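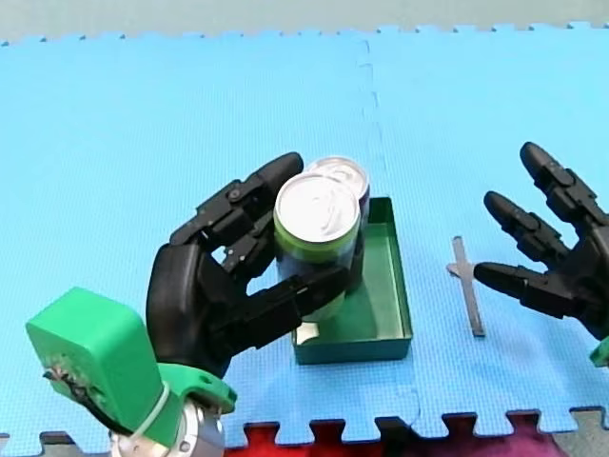 *Both hands in, with the green tray, two cans and the thin bar between them.*

**Monday, April 10, 2023**

Noltent vibration sensors, second go at the trial data. Writing it down before the call with Stusteck tomorrow so I don't get talked round.

Where we are: the Noltent units have been on the Verbeke pumps since early March. One on the drive end of each motor, one on each pump bearing housing, magnets on the pumps and glue pads on the motors. They wake up, take a short burst, send an overall level plus a spectrum, and go back to sleep. The dashboard turns that into a "health score" out of 100. Stusteck, who sell them on, say the score gave early warning of a bearing fault on the Bulley line pump and that we should order for the rest of the building on the strength of it.

I don't buy it yet. Pulled the raw export this morning.

- 1,139 bursts should be there for the Bulley pump, going by the schedule.
- 785 are there.
- The gaps aren't spread evenly. Most are in the day shift, when the pump is working hardest.

So the score is built mostly on nights and weekends, with the pump ticking over on low flow. Of course the level looks steady. I asked Stusteck what the score does with a missing burst and was told it "handles gaps intelligently". Asked again in writing. No reply so far.

My guess is that it carries the last good value forward. There are long flat stretches in the score where the raw file has nothing at all, then a step when the next burst gets through. A flat line on a dashboard reads as "healthy" to anyone walking past. It ought to be a hole in the graph.

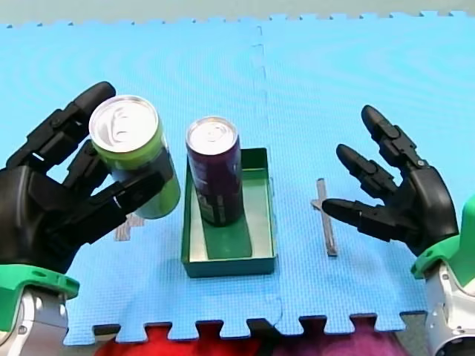
Now the early warning itself. The score dropped on the Bulley pump over one weekend in March and the bearing was changed on the Tuesday after. That is the whole of the evidence. Maarten Claeys kept the old bearing and I had a look at it with him: light marking on the outer ring, grease darker than I'd like, cage fine. It would have gone back in without comment in some places I've worked. Maybe it was on its way out. Maybe it had another year. We can't tell from one bearing, and we certainly can't tell from one that was taken out *because* the score dropped.

Also that weekend: somebody moved the sensor. Maarten's job sheet has "refitted sensor after wash-down" with no time on it. A magnet put back on a painted curve, or with a bit of grit under it, will change the high-frequency end of the reading by plenty. I tried it on the bench shaker:

1. Glue pad on bare steel, took this as the reference.
2. Magnet on bare flat steel. Close to the reference up to the middle of the range, then a bump.
3. Magnet on painted steel, same place. Bump moves down and gets bigger.
4. Same again, seated on a slant with one edge lifting slightly. Rubbish above the bump, and the overall level up by 40 per cent.

Number 4 would have set off the alarm on a brand new pump. Did each one 9 times, taking the sensor off and putting it back in between. The glue pad repeats nicely. The painted magnet wanders, and the slanted one I wouldn't draw a trend through at all.

To be fair to Noltent: the sensing element itself seems decent. Against our wired reference on the glue pad it tracks well, the temperature channel is sensible, and the battery figure hasn't moved in a way that worries me. My quarrel is with what gets built on top of it.
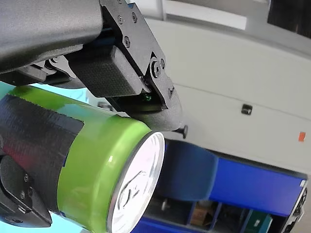
Missing bursts next. Stusteck blame "the radio environment" and want to sell us a second gateway. Possible. The gateway is up on the cable tray behind the big inverter cabinet, and that's a poor spot for it. But if it were only that, I'd expect all the units down that end to lose bursts together when the inverters are running. They don't. The motor-end ones get through and the pump-end ones drop out. Same distance near enough, same cabinet in the way.

Two ideas:

- The pump-end sensors are on the wet side. Water film on the plastic cap, worst on day shift when there's splash. Easy to check with a spray bottle and a towel.
- The pump-end ones see more shaking and are set to skip a burst if the signal clips. In that case we lose exactly the readings we paid for. There's a setting called "quality filter" which was on by default. Manual gives it one sentence.

I'd put my money on the second, but I've been wrong about this sort of thing before (see the flow switch business). Maarten thinks water.

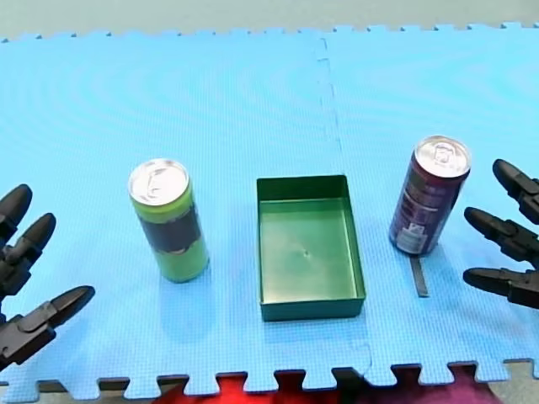
*Three things in a row on the mat, green can at the left.*

To do:

- [ ] Turn the quality filter off on one pump-end unit only, leave its neighbour as it is, run a full week
- [ ] Spray bottle test, Maarten
- [ ] Glue pads on all pump ends. Scrape the paint first!
- [ ] Ask Noltent directly what the score does with gaps, leave Stusteck out of it
- [ ] Plot score against raw level with gaps left as gaps, print it large, take it to the call
- [ ] Find out who refitted the sensor and when - somebody must remember
- [ ] Move the gateway off the cable tray before paying for another one

No order until the filter test is done. If Stusteck bring up the Bulley bearing again, ask how many times the score dropped elsewhere and the bearing was fine. They'll have that figure or they won't.

Shaker is booked out Thursday, reference sensor is back in its box, cable for channel 2 is going at the connector and wants replacing.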